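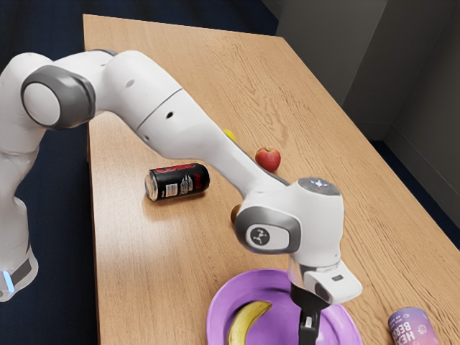
White arm over a purple plate, light wooden table.

Jekside Skate Forum > Contests > November Bowl Jam

Plikden_Desk, 9:14 am
Registration for the November Bowl Jam at Plikden is now open. Entry is limited to 300 riders, and the purse is $2000. Each rider will receive 2 runs. Helmets are required.

rozite11, 9:40 am
Two runs is too few for a bowl event. Last year's format allowed three.

N. Nkosi, 10:02 am
I respectfully disagree. Last year the finals ended after dark — several riders withdrew for that reason.

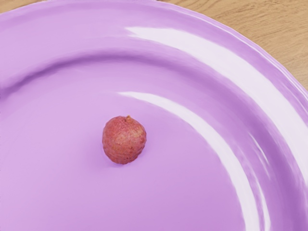

Lychee on a purple plate.

rozite11, 10:20 am
The start time could be moved instead.

Plikden_Desk, 11:05 am
The start remains 11 am. Written objections may be sent to head judge Bülent Dağdelen before registration closes.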